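# How to Finish a Nine-Book Fantasy Series Without Losing the Plot

I have abandoned more long series than I have finished. My record low is a saga I dropped with 6 pages left in volume four, at a bus stop, and never picked up again. So take this as advice from someone who learned by quitting.

The series I'll use throughout is *The Salt Regents* by Leonie Cosgrove, set in the drowned kingdom of Treria. It's meant for readers of twelve and up, it has a cast the size of a small airport, and I got through all of it between May and the first frost. If you're reading something else, swap in your own wizards.

## Step 1: Pick your order and stop asking people

Every long series has a publication order, a story order, and an order favored by a man on a forum who will not be moved. Read in publication order. Cosgrove wrote the prequel, *Prusent*, seventh, and it assumes you already know who drowned. Start there and you'll spend 358 pages meeting the ancestors of people you haven't met.

Novellas are optional. If a novella costs more than the novel it sits between, it's very optional.

## Step 2: Keep a cast list, but a mean one

Use one index card per book. A name goes on the card only after it has turned up in three separate chapters. Until then the character is on probation.

Next to each name, write what the person wants, in five words or fewer. My card for book one read:

- **Kao**: wants the throne, denies it
- **Prostar**: wants Kao off the throne
- **The Aunt**: wants lunch, possibly also throne

Skip hair color and eye color. Fantasy authors are generous with eye color and it almost never matters, except in book five, where it matters a great deal and I had to go back.

## Step 3: Set a daily number you can hit when tired

I tried fifty pages a day and lasted until the first evening I had to cook. Twenty was fine. On good days you'll run over, and you are not allowed to bank the extra.

For the fat ones, split the book in advance. *The Ninth Tide* is 900 pages in paperback and doubles as a doorstop (tested). I put a sticky note at page 535, where the siege ends, and treated everything after it as a separate book. My friend Bethel Birhane cuts hers down the spine with a kitchen knife. It works very well and I can't watch.
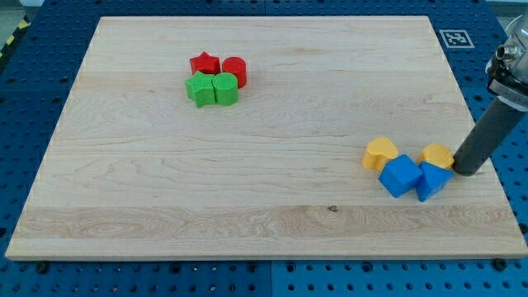
*Two clusters of blocks on a maple board.*

## Step 4: Plan for the slump

There will be a slump, usually in the third or fourth book, and usually on a boat. You'll know it's arrived when you start reading the copyright page with interest.

Three things have gotten me through:

1. Switch to audio for the boat. Chia-jung Ko reads the Treria audiobooks, and she gives every sailor a different cough.
2. Skim any chapter told by a character you dislike. Read the first page, the last page, and anything in quotation marks.
3. Read something short and completely different, with a hard limit of one book. I broke this rule with a stack of detective novels and lost most of a summer.

What I don't recommend is looking up the ending. I did it once, and the summary was wrong, so I spent two volumes waiting for a wedding that never came.

## Step 5: Write four lines when you finish each book

Do it before you open the next one, on the back of the index card:

- who's alive
- who has the magic object
- who's lying
- where everybody is standing

That last one sounds silly. Cosgrove likes to open a new volume ten seconds after the old one closed, and if you've had a month off you'll think Prostar can teleport.

## Step 6: Get through the last hundred pages

Read these in one sitting if you can manage it. Turn the phone off and eat beforehand. If the author has included a glossary, it'll make the back of the book thicker than the story that's left, so check where the last chapter stops. I had braced for sixty more pages when Kao put down the crown and the next thing I saw was "Abalone, giant: see Fauna."

Then put the cards in the front of book one and lend the whole lot to somebody. Mine are with Hsiu-ying Chuang, who is on book three and has just reached the boat.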